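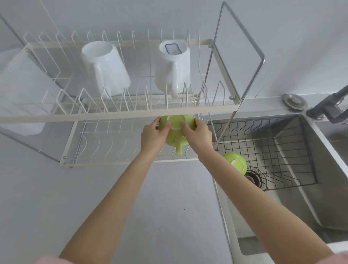

How often should a domestic dishwasher's drain hose be checked? Once a year is enough for most homes, and again after any work under the sink, said Solveig Dahlgren, service manager at Grondard, an appliance repair firm in Plosau.

Most of the drainage faults her technicians attend start at the hose or the filter. Pump failure comes third. A hose that has dropped from its clip loses its high loop, and grey water from the sink runs back into the tub.

"The customer reports a machine that won't empty," Dahlgren said. "It emptied fine. Then it filled again from the sink side."

The usual repair is a new clip and a check that the top of the loop sits just under the benchtop. Labour is charged in blocks of 17 minutes, an odd figure left over from an old booking system - she has no plans to change it. A standard call-out is $100, credited against the job if the quote is accepted. 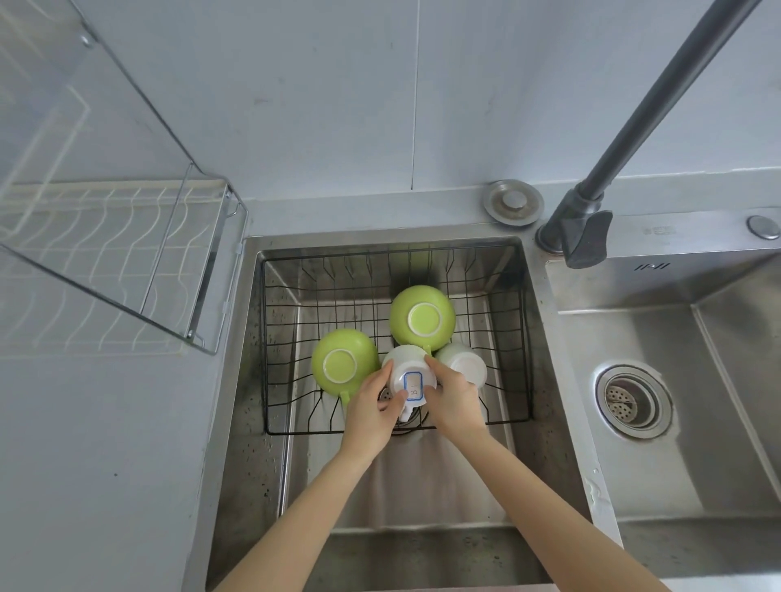 Abdel Rahman asked whether a machine more than ten years old was worth opening up at all, given what a replacement costs. Dahlgren's answer depended on the part. She will fit a drain pump or an inlet valve to an older unit. She advises against a control board, as the price can pass half that of a new machine.

"If the replacement is $1,000 installed and the board alone is $600, I tell them to stop there," she said. "Door springs, seals, a float switch - those I'll do at any age."

Parts come through Mondar, a wholesaler that holds common pumps in stock and orders the rest. Delivery slowed in March and has since recovered. Grondard does not fit used pumps. It will fit used racks and cutlery baskets if the colour doesn't matter to the customer.

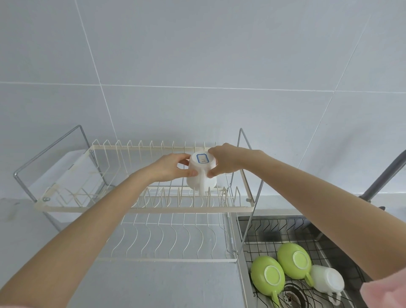 Before you book

Dahlgren asks callers to have the model number ready. It is normally on the edge of the door. Turn off the power at the wall and close the water tap, then lift out the filter and rinse it. If there is water in the base tray, leave the machine off until the technician arrives. Calls received before 10 am are generally attended the same day.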